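Notebook, September, started 3.10 in the afternoon

Kettle on, and I am finally writing up the bag sorting, which I promised Vlasta I'd do before lunch and then didn't. The job for this stretch is the small everyday things people tip out of a bag when they get home: glasses case, soap, something to eat, the shopping bag itself. We want a settled list of what goes in the set, how each thing gets put back in order between goes, and what we do when something wears out. I have opinions on all three, as anyone who has shared a bench with me will know. 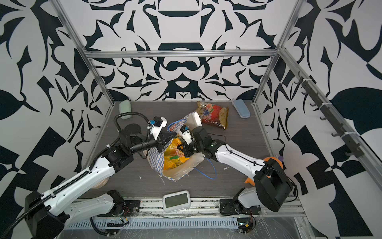
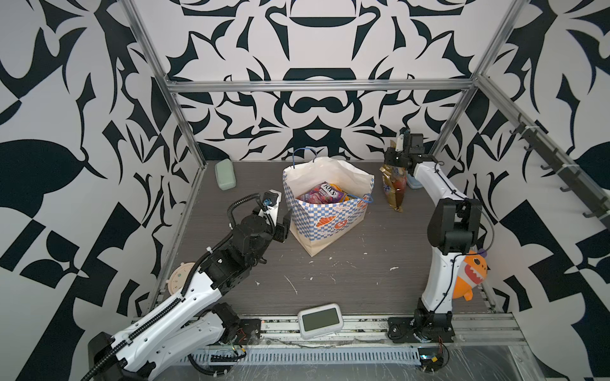 Same patterned walls and same dark tabletop in both, with a bit of white fleck on it.

How do you keep a snack bag behaving the same way from one day to the next?

You keep a few identical ones in a drawer, write the date each one came out, and swap it once the corners go soft. A bag that has been handled a lot slumps and stays slumped, and flattening it under a book only gives you a flat bag with creases in it. Tane tried the book (it was my atlas, thank you Tane) and the bag came out looking like an old road map. We're going with three in rotation and a fourth if Heike remembers to eat one.

On the fruit snacks generally. Flynn has asked twice whether we could use something plainer, and I've said I would rather stay with a bag that looks like what people bring home. The bright printing does catch the light at some angles, I'll grant him that, and I'll have another go at it in the late afternoon when the sun has come round past the roller door. If it's a nuisance then, we'll talk.

Glasses case. I'm very fond of the glasses case as an item. It's a good size for the hand, it's hard, and everyone who sees it knows what it is and where it ought to live, and you can't say that of half the rubbish on my list. The trouble comes with the hinge. The first case we had, the old one from Angus's desk, had a spring that had gone lazy and it would yawn open if you looked at it. For the write-up, please use only a case that snaps shut and stays shut, and give it a little shake by your ear before you put it out. Vlasta found a cleaning cloth and a bus ticket in one last month, and the weights in the Minik sheet were off for the whole morning until she did.

Soap and sponges. This one I've gone back and forth on. A real bar of soap leaves a film wherever it sits, and then everything else in the bag smells of it, and by the end of the week so do I. A dry sponge is cleaner but weighs next to nothing and skids if you breathe on it. Heike's suggestion was to let a bar cure on the windowsill for a fortnight so the outside goes hard, and her grandmother did the same with all her soap to make it last, so there's some pedigree to it. Two bars are up on the sill now beside the basil. I've written their weights on masking tape underneath. Please don't wash your hands with them, Flynn.

Shopping bags took up most of my morning, and I'll try to be brief, though I can feel I won't be. We went through the whole box from Pludmont and I had not appreciated how different one bag is from the next until I'd had the lot of them across my knees. Stiff ones stand up by themselves and are a pleasure. Floppy ones need their mouths opened out and their bottoms pushed square, and even then they sulk. The handles are their own problem: long ones fall into the opening and get in the way of whatever is going in. What worked best on the side bench was folding the handles down over the outside before starting. It takes a moment and it saves a deal of muttering.

Packing order, as tried by hand at the side bench with Tane reading the clock:

Hard things first, so the glasses case goes down flat along one side.
Soap next to it, never on top.
Snack bag last, sitting loose, nothing pressed down over it.

Unpacking is the same thing backwards, and we both found that if the snack bag went in first, we came back up with it every time crushed. We did 10 by hand each. Tane is quicker than me and a good deal rougher, and his snack bags looked it.

Cleaning. The tabletop wants a proper wipe more often than it gets one. White crumbly bits show up badly on that dark grain, and I think they're coming off more than one thing, though I haven't caught a culprit. A damp cloth first and then a dry one. The soft brush from the McPhee kit only moves the bits about, and I've put it back in the tin where it can be decorative. Could whoever is last out do the wipe, and initial the sheet on the door? Angus has kindly ruled up a new sheet with wider boxes, the old one having been designed for people with very small initials.

Stock, for my own benefit. The Kesari order came in at 222 items all told, counting the spare bags, and it has gone on the second shelf in the grey tubs. Vlasta labelled the tubs in her lovely square printing and I have been asked not to add to them in biro. Still missing are the second size of glasses case and the cotton bags with the gusset. I rang about the cotton ones and was on hold long enough to do the crossword, bar one clue.

Things to chase:

Ask Heike whether the cured soap is ready or whether I'm being impatient.
Heavier snack bag, same size, see what the milk bar has.
Flynn to bring back the kitchen scales from home.
Late afternoon look at the glare on the bright printing.
Buy Tane a book he's allowed to put things under.

4.45, later. Went and looked at the glare. There's a bit on the folds, less than Flynn said and more than I'd hoped. I'm leaving the bags as they are for now and will look again on a cloudy day. One clue still outstanding, seven letters, "a mild reproach", if anybody passing can help.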